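HT 214 Heat Transfer in Everyday Equipment
Handout 6: Burners, pans and useful heat
B. Leclerc

6.1 Efficiency

The efficiency of a burner and pan together is the heat taken up by the contents divided by the heat released by the fuel over the same period. Losses go to the room air, the grate, the stove body and the pan wall. For an open gas burner most of the loss leaves with the combustion gas, which rises past the side of the pan while still hot.

6.2 Contact and geometry

A grate holds the pan above the flame and leaves a gap for air. Too small a gap starves the flame; too large a gap lets room air mix in and cool the gas. The prongs also conduct some heat away from the pan base. This term is small at steady state but matters during warm-up - see Problem 2.
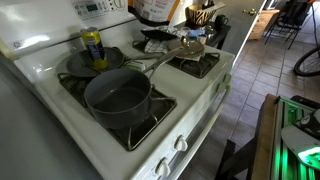

Fig. 6.1. Saucepan on a cast-iron grate, front-left burner.

6.3 Worked example

A pan holds 2 kg of water, to be heated by 75 K. Take the specific heat as 4.2 kJ/(kg K).

Useful heat: 2 x 4.2 x 75 = 630 kJ
Fuel heat released: 1575 kJ
Efficiency: 630 / 1575 = 0.40

If the burner releases 2000 W, the heating time is 1575 / 2 = 788 s, or about 13 minutes. Evaporation is neglected.

6.4 Problems

1. Repeat 6.3 for a burner of 2.5 kW at the same efficiency.
2. A grate has a heat capacity of 280 J/K and warms by 225 K. Find the heat stored and compare it with the useful heat in 6.3.
3. State which loss terms change when a lid is added, and why the answer to 6.3 is then an upper limit on time.

Solutions are due December 20, 2019, on paper. Show units at every step.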